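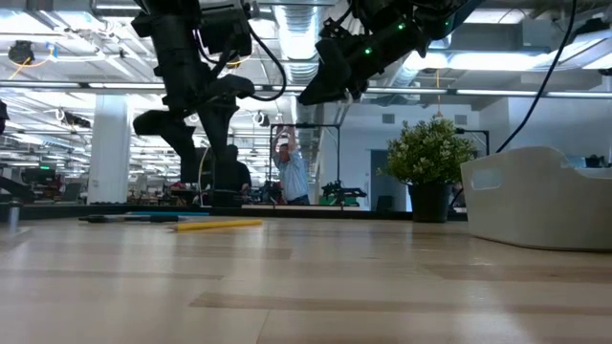

**Does mineral oil do anything for a butcher-block top, or is it just a thing people sell?**

Posted by Eckhard Wiegand

I keep reading that a wood counter needs oil every month or it will crack. The people saying so mostly have a bottle to sell. The shop in Zaltstead told me monthly, the fitter from Drudmont told me twice a year, and a man at the lumber yard told me never. Mine is maple, in a kitchen with a wood stove going from November on. I oiled half of it last winter and left the other half bare. I can't see a difference, except that the oiled half picks up more dust. The bare half has one hairline at the end by the stove, but it may have been there when I bought it.

Has anybody tested this for real? I don't mean "I've always done it and it's fine."

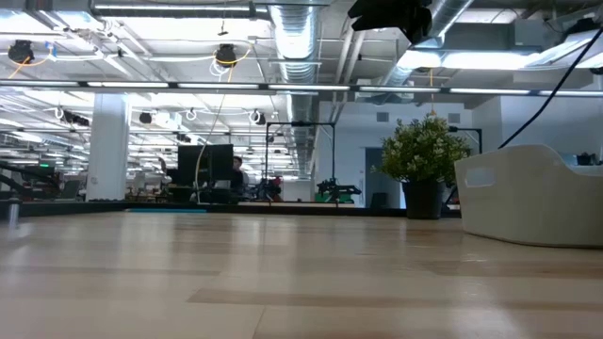 Idun Nygård

Your test doesn't show much with a stove at one end. Swap the halves and give it another winter, then I might believe you. Oil slows down how fast moisture gets in and out. It doesn't stop it, and it won't save a top that's screwed down tight with no room to move. Look underneath first. If the screws go through plain round holes, make them into slots. I did that on mine 2 years ago and quit oiling it except by the sink.

I'd also want to know if yours came with a finish on it. Plenty of them do and the seller forgets to mention it. Put a drop of water on the bare half. If it sits there in a bead, oil probably isn't getting in anyway, which would explain the dust.

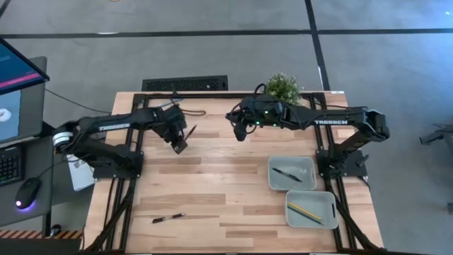
Don't go by the beeswax mixes either. I paid too much for a tin of one in Dondov and all it did was show every glass ring.

halas1111

just oil it. 100 percent worth it, my mom did hers every month and it never cracked. walnut oil smells nicer

Eckhard Wiegand

That last one is the kind of answer I was asking not to get. Idun, the water beaded on both halves. I'm going to look at the screws tonight.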